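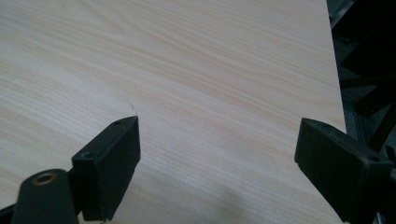 Fig. 1. Hand-held gripper, fingers open, over the pale wood-grain surface.

Equipment planning report, draft 2
Group: Lenka Pešek, Oanh Nghiêm, Tania Sultana
Advisor: Dagmar Vrabec
Turned in 8/26/24

1. What we were asked to do

Work out what to buy for the fall pick-and-place project and what it costs. Budget is $792, fixed. Whatever we don't spend by October goes back to the department. The arm itself is already paid for and is not part of this report. We only cover grippers, spare fingers, work surface, lighting, and small hardware.

2. Gripper: buy or print

Three options looked at.

Option A, Fujimoto hand-held unit, finished. Nice, but one of them eats more than half the budget and the fingers can't be swapped without sending it back. Dropped early.

Option B, Mallik kit. Comes as parts, you put it together. Fingers bolt on. Lenka got a quote by email, then a second quote that was lower, we are using the second one. Shipping not included in either.

Option C, print everything in the school shop. Cheapest on paper. Vendula Hrnčiar in the shop told us the printers are booked most of September, and a full set of parts is 60 hours of machine time. That kills it for the first build. Still fine for spare fingers later on.

We picked B for the main units and C for spares. Tania wanted to go all C and push the schedule back, we voted, she is ok with it now.

The fingers in Fig. 1 are black and boxy with screw holes in them, and we want to keep that general style. Flat gripping faces are easy to pad. A pad is just a strip of rubber and some glue so that line is tiny.

3. Work surface

Went back and forth on this way too long. Dark mat vs. light board. With black fingers a light surface gives much better contrast, you can see that in Fig. 1. Grain pattern is a possible problem for the tracking software, but the grain on this one is fine and low contrast so we are leaving it in. If it turns out bad we paint a board white, cost is one can of paint.

Clondham sells cut boards, $52 each, edges finished. We budget two. One to use, one to ruin.

4. Lighting

There is a soft shadow on the board near the fingers in Fig. 1. Light from the side should help, we have not tested this yet. Cergate clamp lamps, two of them. Oanh says the dorm desk lamps would do the same job and she may be right, but they flicker and we can't put them on a purchase order anyway.

5. Small hardware

Screws, spare inserts, tape, pad rubber, glue. Order screws in bags of 100 even if we need way less, the price is nearly the same. Inserts: brass. Get the ones that match the kit, the shop's leftover inserts are a different thread and we already wasted an afternoon on that.

6. Order list

Mallik kit, 2 units
Mallik shipping, estimate, waiting on final number
Clondham board, 2 at $52, total $104
Cergate clamp lamp, 2
Filament for spare fingers, 1 roll
Pad rubber, glue, tape
Screws and inserts
Reserve, whatever is left

Full price sheet is in the shared folder, tab "current". Don't use the tab called "final", that is the old one.

7. Lead times

Mallik kits take 9 weeks. This is the real problem, more than the money. If the order goes in this week the kits show up near the end of October, and testing can't start before then. Boards and lamps are quick. So kits get ordered first, by themselves, and the rest can wait for Dagmar's sign off on the full list.

Backup if the kits slip: print one set of fingers in the shop as soon as a printer is free and mount them on the gripper we have access to now. Slower and only one person can work at a time, but we would at least get some runs in.

8. Still open

Who stores the spare board. It does not fit in the locker.
Does shipping count against the $792 or come out of the lab account? Lenka is asking.
Tax. We left out tax. Need to fix before draft 3.
Are two kits enough if one is allways being repaired? Tania thinks no. A third one does not fit the budget unless we drop the lamps and one board.
Section on safety glasses, Oanh is writting it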